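Where Does a Town Get Its Money, and Who Decides What to Do With It?

Posted 02/11/2023 in Big Stuff for Smaller People

Last month I went to a meeting at our town hall here in Vostero, and it went on for three hours. Three! My chair squeaked, the coffee machine was broken, and one man read out a whole letter about storm drains. And I loved it, because the meeting was about the town budget, and I think budgets are secretly the most interesting thing grown-ups do.

I can feel you not believing me. Give me a few minutes.

What is a budget, anyway?

A budget is a plan for money. It says how much is coming in and what you're going to do with it. If you get five dollars a week and you decide that two go in a jar, two are for snacks and one is for your sister's birthday present, congratulations, you have made a budget. You didn't even need a meeting.

A town does the same thing with a lot more zeros. The plan usually covers one whole year. The town sits down (well, the people who run it sit down) and tries to guess how much money will come in, then they list everything the town has to pay for, and then they look at the two numbers and somebody sighs.

They sigh because the list is nearly always longer than the money.

Where does the money come from?

Mostly from taxes. A tax is money that people and businesses have to pay to the government, and the government uses it for things everybody shares. You have probably paid a tax yourself without noticing. If you've ever taken a candy bar to the counter and it cost a few cents more than the sticker said, that was a sales tax. In many places a little piece of what you spend goes to the state or the town.

Another big one is property tax. People who own a house or a store or some land pay a bit every year, and the amount depends on how much the thing is worth. A big building usually pays more than a little one. If your family rents, you're helping too, in a roundabout way, because the person who owns the building pays the tax and some of your rent goes toward it.

Then there are fees. A fee is what you pay when you use one particular thing: a fishing permit, a swim at the public pool, a spot at the Saturday market. Parking tickets go in this pile too. (Please don't tell my mother how much of this pile comes from her.)

And sometimes the state or the country sends money down to the town. That's called a grant, and it often comes with rules. A town might get a grant for fixing bridges, and then it has to fix bridges with it. It can't decide to buy a water slide, no matter how good the water slide is.

What does the money go to?

Think about your trip to school this morning. You walked on a sidewalk or rode along a street. There was a stoplight. Maybe there was a crossing guard. If the street wasn't full of garbage, that's because a truck had come by. If there had been a fire, people with a very loud red truck would have come. Then you turned on a faucet at school and clean water came out, which took pipes and pumps and people who know about pipes and pumps.

Every bit of that costs money, and you hadn't even gotten to math yet.

Towns differ in what they pay for. In some places the schools have their own separate budget, and in other places they're part of the town's. In some places the county pays for the library. If you want to know how it works where you live, ask at the library! Librarians love this kind of question, and they can usually find you the actual budget, which is a public document. That means anyone is allowed to read it, including you. I warn you that ours has no pictures except a drawing of the clock tower.

The hundred-dollar game

Let's make the numbers smaller. Pretend our town has exactly 100 dollars for the whole year, and you're in charge.

Before you get to choose anything, 78 of your dollars are gone. Those go to things the town has already promised or that it can't really stop doing: paying the firefighters, keeping the water clean, paying back money it borrowed to build the new bridge over the Ursu. You could argue about some of these, and people do, but you can't just turn off the water because you'd like more swings.

So now you have 22 dollars. That's what the squeaky-chair meeting was really about.

What would you like? The playground needs a new surface. The road out to Cilar has a pothole big enough to have its own name. (It does. We call it the Bathtub.) The library would like to be open on Sundays. The bus only comes once an hour. The senior center has a leaky roof. And a whole row of teenagers came to ask for better lights at Grindance, the skate park behind the old mill.

You can't have them all. Go ahead and try it with real coins or dry beans on the kitchen table, twenty-two of them. Write each wish on a scrap of paper, decide how much each one costs, and move the beans around. If you've got a friend or a brother or a grandpa nearby, make them play too, and you'll find out very fast that they want the beans somewhere else. They aren't being mean. They just use different parts of the town than you do. Somebody who skates every day thinks about lights, and somebody who drives to Cilar every day thinks about the Bathtub, and if you do both you probably have a headache.

That disagreement has a name, by the way. It's politics. People often say the word as if it smells bad, but a lot of politics is people with the same pile of beans trying to agree on where to put them.

So who gets to decide?

In Vostero it's the town council. There are seven people on it, and grown-ups who live here vote for them. The mayor's office writes a first draft of the budget in the summer. Then the council reads it, changes it, argues about it, and holds open meetings in October where anybody can stand up and talk for three minutes. There's a timer. It beeps. The storm drain man got beeped, and then his neighbor used her three minutes to finish reading his letter, which I thought was pretty nice of her.

After all that the council votes. If more than half say yes, the plan passes, and that's the budget.

Once in a while a question is so big that the council hands it to everyone. That's a referendum, or a ballot measure, and it means all the voters get to say yes or no themselves. That's how Grindance got built in the first place. The town wanted to borrow money for it and had to ask. In that vote, 1378 people turned in a ballot, and 989 of them said yes. If you do the subtraction you'll see that leaves 389 who said no, and I know a few of them, and they still think we should have fixed the road.

Can kids have a say?

Kids can't vote in our elections. You can still talk, though! At our meetings you don't have to be any special age to use the microphone. One girl, I think she was nine, got up and said that the water fountain at the playground had been broken since she was in first grade. She used only eleven seconds of her three minutes. Then she sat down. Every single person on the council wrote something on a piece of paper.

You can also write a letter. A good letter to a town council is short. Say who you are, say what you'd like changed, and say why it matters to you and to other people. If you have an idea for how to pay for it, put that in too, because hardly anyone does and it makes people sit up straight. You don't need fancy words. "The fountain is broken and we get thirsty" is a perfectly good sentence.
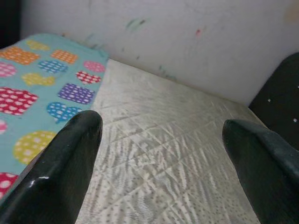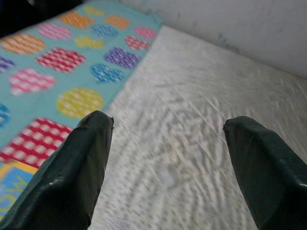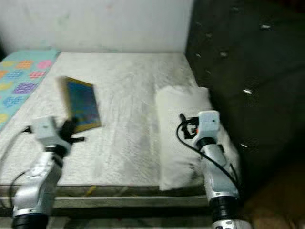
Some questions I get a lot

Can't the town just make more money, like with a machine? No, and I wish. Only the national government is allowed to make dollars. If a town wants more, it has to raise a tax, raise a fee, ask for a grant or borrow.

What's borrowing? It's using money now and paying it back later, plus a bit extra called interest. Towns borrow for big things that last a long time, like bridges and schools. The idea is that the kids who'll be using the bridge in twenty years will help pay for it when they're grown up. (That's you. Hello. Thank you for the bridge.)

What if there's money left over? Then it's called a surplus, and usually some of it goes into savings. Towns call it a rainy day fund, and ours got used the spring the Ursu flooded, so it really was for rain that time.

What if there isn't enough? That's a deficit. In a lot of places towns aren't allowed to plan for one, so the council has to cut something or find more money before it can vote. This is the part of the meeting when the chairs squeak the most.

Is a tax the same as stealing? I get this one from kids and from my uncle. People have argued for a very long time about how much tax is fair and who should pay the most, and you'll hear smart people say completely different things. What makes it different from somebody swiping your lunch is that it's done by laws, and voters pick the people who make the laws, and those voters can pick somebody else next time. Whether the amount is right is something you get to make up your own mind about.

Did Grindance get its lights? Half of them! The council found enough for the big ramp and said they'd look at the rest next year. The Bathtub is getting filled in. The library didn't get its Sundays, and I'm a bit grumpy about that, so I'm writing my own letter this weekend.

If you play the bean game, write to me in the comments (with a grown-up) and tell me where your twenty-two went. I put nine on the library the first time and then had nothing left for the roof, and my niece made me start over.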